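From: Dremska
To: hurkstead-trustees list
Subject: Re: [hurkstead] Corporate team days - proposal for comment

I've read the proposal twice now, and the Zemance covering letter three times, and I am still not persuaded. I'll quote the part that bothers me so people don't have to dig it out.

> Zemance would send us up to 50 of their staff for a day in
> spring and again in autumn. They would help with whatever
> needs doing at the Hurkstead site. In return we would give
> them lunch, a certificate and some words for their annual
> report. There is no cost to us. It raises our profile, it may
> lead to a grant, and it would be a shame to turn down so
> many pairs of hands. I suggest we say yes in principle and
> sort out the details afterwards.

"There is no cost to us" is the line I can't get past. There is always a cost. Lunch for 50 is a cost. Insurance may be a cost, and I'd like to see what the policy says about groups of that size before anybody tells Zemance anything in principle. The larger cost is the time of the people who already run the place, and that never shows up in the budget because we don't pay for it.

Think about what we do on an ordinary open day. We lend tools, we sort donated furniture, we drive things to families who have asked for them. Most of that is done in twos. The sorting room holds perhaps six people before they start handing the same chair back and forth. I can't think of a single job at Hurkstead that 50 people could do at once, apart from standing in the yard. So we would be making up jobs. Someone would have to plan them, buy the paint, find the brushes, walk round all day answering questions, and then quietly redo the bits that went wrong. We have seen this before with the fence.

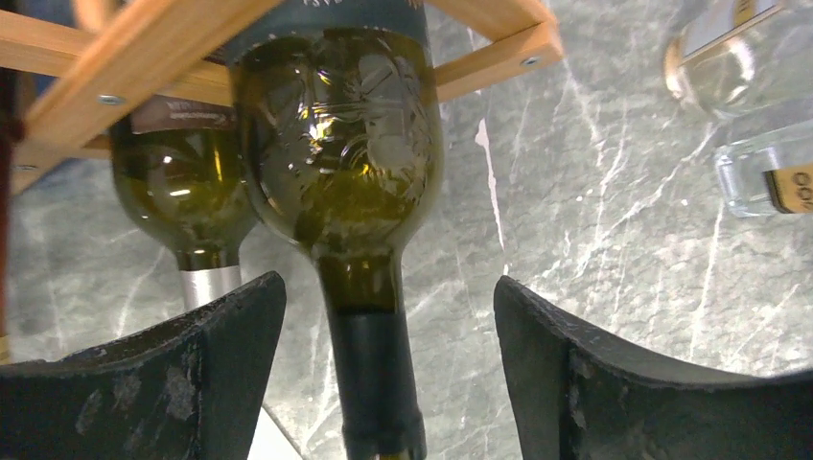 I don't say this to be rude about the people who would come. I'm sure they would mean well and work hard. But a person who comes once, for a day, during which they need a safety talk, a tour, a tea break, lunch and a group photograph, gives us perhaps three useful hours. A person who comes every fortnight for a year knows where the van keys are and which families would sooner be telephoned than visited. If the same effort went into finding 2 people of the second sort, I would call it a good year.

Then there is the matter of who is helping whom. The letter talks about "meaningful experiences for our teams" in its first paragraph and doesn't mention a single family until the second page. That tells me what they are shopping for. There's nothing wicked in it, plenty of firms want the same, but then it is a service we would be providing and it ought to be priced as one. Other charities do charge for team days. If Zemance paid, say, 100 pounds a head, I would look at it quite differently, and I would happily carry the sandwiches round myself. If they wouldn't pay, we will have learned how much the meaningful experience is worth to them.

As for the grant, "may lead to" is doing a lot of work in that sentence. I went through the letter looking for the word grant and it isn't there. The nearest thing is "a longer-term relationship", which could mean anything. We were told much the same over the Riquelme scheme. Those who were on the list then will remember: we gave up a whole season of Saturday-type work, put their name on the van, and had one cheque that just about covered the signwriting. I asked at the time for a written undertaking and was told it would look ungrateful. I'm asking again, and I don't mind how it looks.

One more thing, and it is the one I care about most. The families who use the site are used to coming in through the side gate without any fuss. Some of them only came the first time because it was quiet. I would not like any of them to turn up for a cot and find a crowd in matching T-shirts and somebody taking photographs for the annual report. The proposal doesn't say whether we would close to families on those days. If we would, then we lose two full days of the thing we exist to do, and "no cost" looks sillier still. If we wouldn't, I want to know who will be standing at the side gate.

So before we say yes to anything, in principle or otherwise, I'd like answers on these:

What does the insurance cover, and up to what number?
Would Zemance accept a smaller group? I think 20 is the most we could use, and that is being generous.
Would they pay for materials and lunch, and make a proper contribution on top?
Do we close on the day or stay open?
Who is going to run it? A name, please, from the person whose name it is.

I've gone on longer than I meant to. I know that some of you are keen and I know the rota is thin. It was thin last December as well, and what mended it then was a card in the library window and a few telephone calls. We haven't put the card back up since.

If the answers are good I'll vote for a trial with a small group and keep my grumbling to myself. At the moment I'd vote against. 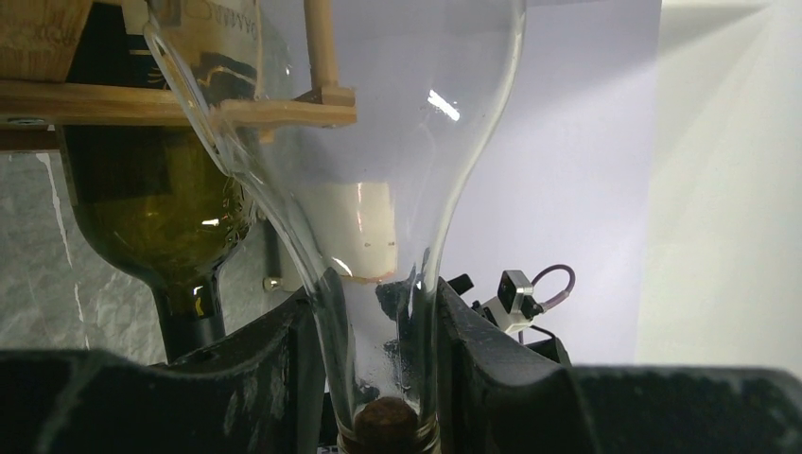 Hurkstead office wrote back the same evening: Most of this is fair, and the insurance point ought to have been in the proposal from the start. The policy is in the filing cabinet and will be scanned and sent round. I'd push back on the three useful hours, though. The last outside group we had cleared the whole of the back store, and it has stayed clear. None of us had managed that in years of meaning to. Some jobs really are a day's work for a lot of people, and we do have a few of them: the yard drains, the shed roof, moving the shelving out so the damp can be looked at. I agree that 50 is far too many. I also think asking for 100 pounds a head in our first letter will be the end of the conversation. Could we ask for materials and lunch first, and see how they take it?

My answer to that, to save another message: yes to asking for materials and lunch, so long as the contribution is raised in the same letter. If we leave it for later it won't be raised at all. I'm not wedded to the figure. Put in a lower one, or ask them to name it, but let it be there in writing.

I'll give you the back store. It was a good day's work. I'd only add that two of our own people spent the evening before it labelling everything "keep" or "tip", and another went to the tip and back until it shut, so it wasn't quite the gift it is remembered as. The shed roof I would not let a visiting group anywhere near. The drains, by all means, if they bring boots.

Please could replies go to the list and not just to me, and please trim the quoted text. The last thread had the whole of the minutes hanging off the bottom of every message.

Dremska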